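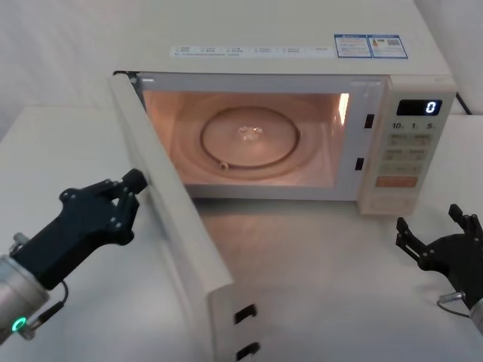
# pitch-tracker

Home | Docs | Data | Changelog

Hi! I keep a running dataset of ad agency pitches – who called the review, who ran it, which agency held the account before, and who got it in the end. I started it in June when I was freelancing at Pestbridge and got tired of digging through old newsletters every time a client asked who handled the Hesarico account (it's Gatchalian now, for the record).

## What's in it

One CSV, some 1000 rows, 21 columns. The ones I use most:

- `brand` and `parent`
- `incumbent` – blank if I couldn't find out
- `scope` – creative, media or both
- `status` – open, closed, or stalled (Clukitz has been stalled forever)

Dates are the day the news came out, so a pitch may well have started weeks earlier.

## Known problems

Media reviews are thin before last year. Four rows have two winners, and I left them that way as the work really was split. Karlijn Visser is cleaning up agency names after mergers, so expect those to shift!

## Fixes

Open an issue with a link to your source. Tamás Bognár and I go through them when we can. Last update: 5th October.

Related

- agency-name-lookup
- Holding company family tree
- Slogan archive (old)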